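Hand-held gripper losing its hold partway through a lift

12 posts

jinsol_ok
Started this in September and I'm still chasing it. We use hand-held grippers with two black fingers and ridged orange pads for recording pick and place work. One of ours lets go of things partway up. The trigger is still fully squeezed and the fingers just ease apart. It's fine on books and boxes. It's bad on shoes and anything with some give in it.

I've logged 231 lifts on shoes and it dropped 14 of them. The other tools in the same room don't do it. Any ideas before I pull it apart?

tsoler
Are the pads clean? Canvas and suede leave fluff in the ridges and you can't see it unless you hold the pad up to a light. Wipe them with isopropyl, let them dry and try again.

jinsol_ok
Done that twice. Also swapped the pads with a good tool. The fault stayed with the tool and didn't follow the pads.

Abilio V
Then it's the linkage. Check the pivot screws under the mounting plate. Ours came from Pekgate and the threadlocker had been missed on a whole run of them. They back out a bit at a time and you lose travel at the closed end.

s_tehrani
I wouldn't jump to the screws. If a pivot was loose you'd feel it rattle with the fingers open. What are you gripping, and where on it? Can you put up a picture of the shoe task?

jinsol_ok
No rattle that I can feel. The job is to pick a sneaker out of a fabric box and set it down on the table beside the other one. I grab it low and lift straight up. When it does let go, it's always once the shoe is clear of the rim.
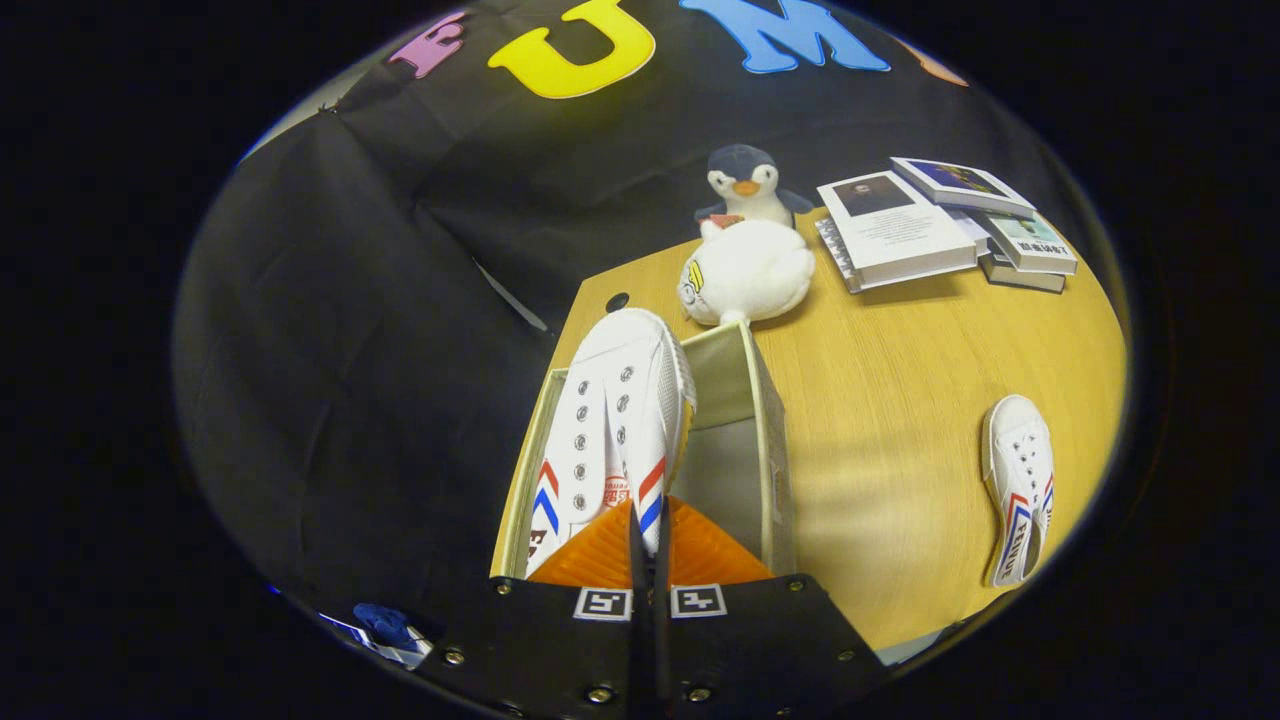 Sneaker task, shoe coming up out of the box.

s_tehrani
Thanks. Toe up and held low like that, most of the weight is above the pads. The shoe wants to tip, and when it tips it levers the fingers open. I'd call that a technique problem before I'd call it a fault. Grab it nearer the middle and see if the number changes.

Abilio V
Doesn't explain why the other tools manage it with the same grip.

s_tehrani
Has the same person used the other tools on the same shoes? If not you're comparing people.

jinsol_ok
Fair question. Mostly me, but not always. I'll run it properly tomorrow.

cvilela
Please stop using that tool on anything heavy or breakable until you've sorted it. We had one at the Samley site let go of a full glass jar at chest height, and the person holding it got a cut across the foot. It had been "a bit slippy" for weeks and got passed along from one person to the next. Tag it and put it on a shelf.

Abilio V
It's a sneaker. I think they'll be OK.

cvilela
Today it's a sneaker. The jar was on the list for the next day.

jinsol_ok
It's tagged now. I'm only using it for the test, and only on shoes.

Results. Same person, same pair of shoes, same low grip. Good tool: 60 lifts, no drops. Bad tool: 60 lifts, five drops. Then the bad tool gripping at the middle of the shoe: 60 lifts, one drop. So the grip matters a lot, but there's still something wrong with the tool.

s_tehrani
OK, I'll give you that. The grip makes it show up more but the fault is there. Sorry for going on about it.

tsoler
How old is it? On the Plevoson ones the return spring and the trigger cable are both meant to be changed at 2000 hours, and I've seen the cable stretch well before that. A stretched cable feels normal in the hand. You squeeze all the way to the stop and the fingers haven't quite closed.

jinsol_ok
Hour sheet says 1476. I'll check the cable.

jinsol_ok
Trinidad had it. I laid the old cable beside a new one and it was 3 mm longer. One strand had also let go inside the crimp, where you can't see it with the cover on. The pivot screws were all tight. New cable in, 60 low grip lifts, no drops.

Abilio V
Good result. I'd still put threadlocker on the screws while you've got it open.

cvilela
Glad it's found. Can you check the cables on the others as well? If one has gone at 1476 I wouldn't trust the 2000 figure for the rest.

jinsol_ok
Covers are coming off the rest this afternoon. I'll post the lengths when I have them.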